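Grernmont Makers Help > Robots & Automation > Kits and Software

Volliver starter kit, worth it over just the Skedden sim licence?

Posted by smallbatch_kel, Tue 7 November

Trying to decide before the sale ends Friday. We make soap and candles, small unit out past Grernmont, and I want something to pick tins off a tray and drop them into a carton. Same tin every time. Mind-numbing job and my wrists are shot.

Volliver starter kit is $1002 with the two-finger gripper, the mount and a year of Skedden thrown in. Skedden on its own is $79 a month. Already have a secondhand Vik arm from an auction, works fine, came with no gripper at all.

So do I buy the kit now, or pay for a month or two of the sim first and see if the job is even doable? Not a programmer. Can follow a tutorial if it's written for humans. Also has anyone got the Volliver mount onto a Vik without a machine shop? The listing says "most common flanges" and then doesn't list them, cheers for that.

Four tin sizes eventually but happy to start with the one.

bazza_offcuts

Wouldn't bother with either. Get a suction cup and a cheap vacuum pump, tins have flat lids, done. Grippers are for people who like fiddling.

No idea about the Vik sorry. Had a mate with one, he sold it.

Sunil Selvanayagam

Suction's fair enough for lidded tins but OP says candles as well, and if the candles go in unlidded you'll be sucking on wax. Depends on that. Kel, lids on or off at that stage?

Anyway. I've run the kit since May on a Vik, so here goes, on my lunch so excuse typing.

Mount: doesn't fit out of the box. The bolt circle is wrong for the Vik. You need an adaptor plate. Volliver will post you one if you email support and ask, it isn't in the shop. Mine took 2 weeks. Ask for the drawing at the same time, a local laser cutter could probably do it quicker. Don't drill the one that comes in the kit, I did and now it's a coaster.

Gripper: good. Pads are replaceable, which matters, because soap dust gets on everything and they go slippery. Wipe them down with a damp rag at smoko. Opens wide enough for my jars, measure your biggest tin before you pay and check it against the spec sheet, not the photos on the listing. The cable exits on the silly side and you will snag it at least once. Velcro.

Skedden: this is the bit I'd actually pay for first. One month, $79, cancel it. There's a Vik model in the library already and the Volliver gripper too, so you can mock up your tray and carton to your own measurments and find out if the arm reaches the far row. Mine didnt. Would have bolted the thing down in the wrong spot. Moved the base on screen till it got there, then drilled the bench.

Tutorials are okay. First two are great, the third one assumes you know what a transform is and the voice goes all mumbly. Skip it, go straight to the pick and place one.

Gripes, so you don't think I'm on commission:
- Grip force in the sim is optimistic. Things stay held on screen that slid straight out on my bench. Test with real tins.
- Wrist view is handy for lining up but the default room is grey on grey, get yourself turned around and you're staring at the corner with no clue which way the bench is. Hit reset view. Or colour your tray something loud.
- Licence is tied to one computer. Moving it means an email and a wait.
- Saves to a weird folder. Use Save As.

If the month goes well, then get the kit, sale or no sale. The year of Skedden included makes the price decent if you'll use it for all the sizes. If you only ever do one tin you'll stop opening it after a fortnight.

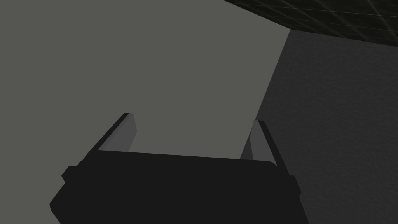 Oh and set your home position with the fingers open and pointed somewhere clear before you import any of your own parts. Otherwise it loads the tray straight through the gripper, has a meltdown and you lose whatever you didnt save. Yell out when you've got the tin measurements and I'll send over my carton file, it's easy enough to stretch.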